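So the planner was my half of the project and Assunta did the perception side. My first version sampled 2000 grasp poses per mug and threw out any that hit the rack, which left 196 on a good run – and most of those came at the handle from a silly angle. Fulvio suggested scoring the approach direction before the collision check, and that cut the planning time heaps. I was pretty chuffed!
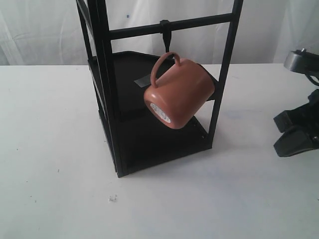

I still want to tidy up the retry code before we hand over the repo in September.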